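Hardware & Gear » Robot Learning » Long-Term Reviews

Makico teaching kit, after 1,000 demonstrations
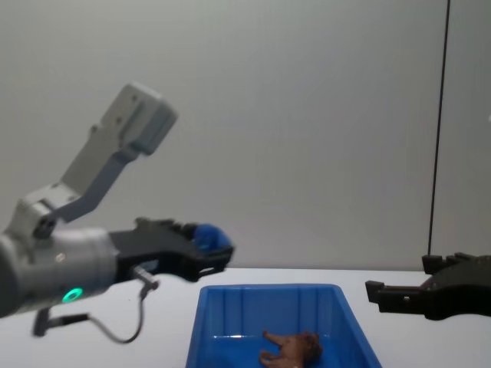 Makico sells this kit to small labs that want to collect their own training examples and can't afford to be patient about it. You get two follower arms with two-finger grippers, a pair of hand controllers, the recording software, and a manual translated by somebody who was angry at the time. We gave it the dullest job we had, which was tidying: pick up a thing, put it in the blue bin, pick up the next thing. The small soft ones, like the blue lump in the left gripper, are where the fingers earn their money. They close gently and hold on without a fuss. Hard toys with legs are another matter, and the brown animal lying in the bin with its feet up is a fair portrait of the operator by mid-afternoon.

Setup took us 9 hours. The box says one. Most of the difference went into calibration, where each arm has to be walked through a set of poses and the software then tells you, in a cheerful green font, that pose four has failed. It doesn't say why. Sabine Schwerdtfeger, who shares my office and most of my opinions, found that the arms like to be powered up left first. I have no explanation and have stopped asking for one.

Once it runs, it runs well. The controllers are light, the lag is small enough to forget, and a decent operator can record 30 usable episodes before needing coffee. Beginners squeeze too hard and move too fast, then blame the wrist joint. Give them a day of recordings you plan to throw away.

Cabling is the weak spot. Each gripper has a thin black lead, and the left one droops in a big lazy loop under the fingers. On a wide reach it will find the rim of whatever you are reaching into. We taped ours shorter, then untaped it when the arm ran out of slack – so budget an afternoon for that.

Now the software, which I wanted to hate. Episodes are saved the moment you let go of the pedal, and you can mark a bad one without leaving your chair. Labels are free text, a mistake that we made full use of: our first week includes "drop," "dropped," "dropp" and "ugh." Write your list of labels before you start. The replay tool is excellent. It will also show you that you hesitate before every single grasp, and that the trained policy has learned to hesitate too, with great accuracy.

I have used the Rovlow set as well. It's cheaper and the arms are stiffer, but its recorder lost almost a full day of work for us in July, and I hold grudges. The Gokville kit I only tried at a trade show, where a salesman held my elbow the whole time.

Good: gentle grip, quick saving, replay
Bad: calibration, cables, the manual
Worth knowing: spare finger pads are sold in packs of 4, and you will want a second pack

Would I buy it again? Yes, with a longer table and a shorter temper on hand for the calibration screen. Skip the carrying case. It fits everything except the power supplies.

Posted 2019-01-18 in Long-Term Reviews
9 comments · 30 shares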